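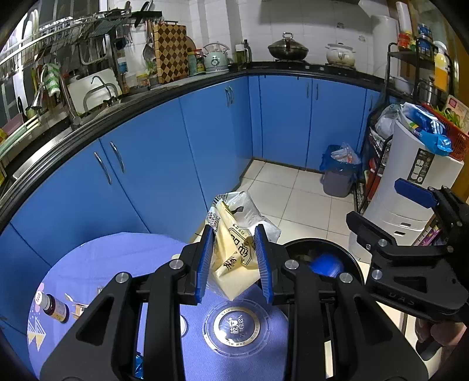

4. What is on the table when clearing begins

4.1 Material and terms

The twelve households in the Grudedley and Prydderch samples gave us 274 clearings, by which we mean any occasion on which a table that had been used for food, drink or sweets was returned to whatever state the household treated as clear. Between them the clearings produced 2571 items. An item is anything that could be picked up separately at the moment the first hand went to the table, so a jar with its lid on is one item and a jar with its lid beside it is two. The Levik scheme, which we followed in the earlier stages of the project, treats a container and its closure as one item wherever they lie. We dropped that rule after the pilot. Too many of the decisions people made were about lids alone, and under the old rule these could not be recorded at all.

Items were entered on the Rarkard sheet under three headings: what the thing is made of, whether it still holds anything, and where it went. The second heading gave the most trouble. A folded bag may hold two biscuits or only air, and an observer standing at the side of the table often can't tell. In such cases the sheet allows "not known", and we have kept these entries in the totals. Two coders worked through the same 300 items separately. They agreed well on material and destination and much less well on contents, and nearly all of the disagreements concerned soft packaging that had been opened and closed again.

4.2 Soft packaging

Bags, pouches and wrappers make up the largest group in both samples. They are also the group that moves most before it leaves the table. A plate is generally lifted once and carried to the sink. A bag is lifted, felt, sometimes shaken, put down again, pressed flat or folded over at the top, and only then put in a cupboard or a bin. We recorded each of these as a separate handling. Bags had more handlings per item than any other group, and the difference holds for every household in the study.

The reason people gave when asked was nearly always the same: they wanted to know if there was anything left. Many snack bags combine a printed part that can't be seen through with a clear or whitish part that can, and where such a window existed it was used. People turned the bag until the window faced them. With fully printed bags they relied on weight and sound. Crumpling makes both methods worse, as a crumpled bag holds its shape whether it is empty or not, and several participants opened such bags wide and looked in.

Small wrappers behave differently. A single sweet wrapper is hardly ever picked up alone. It is swept to one side with the edge of the hand, or pushed inside something larger that is going to the bin anyway. Shiny wrappers were missed less often than dull ones on plain tables. On patterned cloths there was no clear difference. Wrappers were the items most often left behind when the table was declared clear, and the usual place for them to be found was against the foot of a bottle or under the rim of a dish.

4.3 Lids and other closures

A lid off its container raises a question that the container alone does not: where is the other half? In most clearings the two parts were within arm's reach of one another, and the person put them together before doing anything else. Where the container had already gone to the sink, the lid tended to stay on the table until near the end. Clear plastic lids stayed longest. Participants in Prydderch described them as easy to overlook, and this was borne out by the order in which items left the table, in which clear lids come late even when they lie near the middle.

Printed decoration on a clear lid helps to some extent. A ring or a logo gives the eye something to stop at. It also ties the lid to its brand, and two participants with several similar tubs in use at once said they matched lids by the print and never by size. Against that, a printed lid was a little more likely to be kept after its tub had been thrown away, which accounts for a drawer of unmatched lids in three of the kitchens we visited.

Bottle caps gave almost no trouble. Bottles were nearly always closed again after use, by the person who had used them, and came to the clearing stage as one item.

4.4 The mixed table

Textbook accounts of clearing tend to assume a table laid for a meal, with crockery and cutlery in known places. In our material such tables are the smaller part. The more common case is a table in or beside the kitchen that has gathered things over a morning or an afternoon, with packaging and small objects lying among one another and no fixed positions for any of them. Figure 4 gives a table of this sort, where a packaging bag is held above the table and a round clear lid, a shiny blue wrapper and a dark brown bottle with a white cap are found on one cloth together with small light wooden pieces.

On mixed tables the first decision is whether to sort in place or to carry away at once. Sorting in place means drawing like things together on the cloth, with rubbish towards one edge and things to keep towards another. It was the preferred method at round tables, perhaps because there is no obvious far end to start from. At rectangular tables people worked along the length. We had expected the number of items to decide the method, and it had some effect, but the shape of the table mattered more than we had allowed for in the design.

Small objects that were neither food nor packaging slowed the work in every household. They included pieces from games, pegs, hair clips, buttons and parts of broken things. They had no agreed home, or had one in a different room, and the usual answer was to collect them in a bowl or other open container which then stayed on the table. The bowl itself was rarely counted by participants as something left uncleared. When asked whether the table was clear, people said yes with the bowl in plain view. We have followed their usage in Table 6 and record such containers as part of the table.

4.5 Cloths

Nine of the households used a cloth on the main table for at least part of the observation period. A cloth changes the task in two ways. It stops light items from sliding, so that they can't be swept with the hand as easily as on bare wood, and it gives the person the choice of gathering the corners and shaking the whole thing out. Shaking out was less common than we had supposed. It requires every heavy item to be lifted off first, and by then most of the crumbs and wrappers had been dealt with. It was done mainly after bread.

Colour and pattern were recorded but not controlled. Plain cloths with a patterned border were the most common type. Items lying across the border were picked up later on average than items on the plain part, though the samples are too uneven for us to rest much on it. White and pale items showed up well on dark blue and purple cloths. The same can't be said of clear plastic, which takes the colour of whatever it lies on.

4.6 Where things went

Distance to the cupboards had a plain effect on what was put away and what was merely moved. In kitchens where the table stood within a few steps of the units, opened packets went straight back into a cupboard. Where the table stood further off, or where a door had to be opened on the way, packets were first collected on the worktop and put away later in one go, if at all. Households with units running round a corner tended to keep dry goods in one arm and crockery in the other, and sorted on the table accordingly.

The bin was used in a different manner. Nobody carried single wrappers to it if there was a larger piece of rubbish to put them in. An empty bag served this purpose well and was often the last item to leave, filled with everything smaller. It follows that the bag which was handled first, to check its contents, might be thrown away last. In the Rarkard sheet the two handlings appear at opposite ends of the record, and the clearing has to be read as a whole to see that they concern the same object.

Partly full bags were closed by folding, by clip or by being pushed upright between other things so that they stayed shut under pressure. Clips were owned by all the households and used regularly by four. The rest said they could not find them when wanted. Several clips appear in our own records among the small objects in the bowl.

4.7 Limits of the data

Clearings were observed between breakfast and early evening only, and the late tidying that many participants described is missing. The two towns differ in the size of kitchen as well as in household size, and we have not tried to separate these. Entries marked "not known" for contents are concentrated in the Grudedley sample, where observers stood further from the table. Section 5 repeats the main comparisons with these entries left out, and reports the order of handling for soft packaging alone.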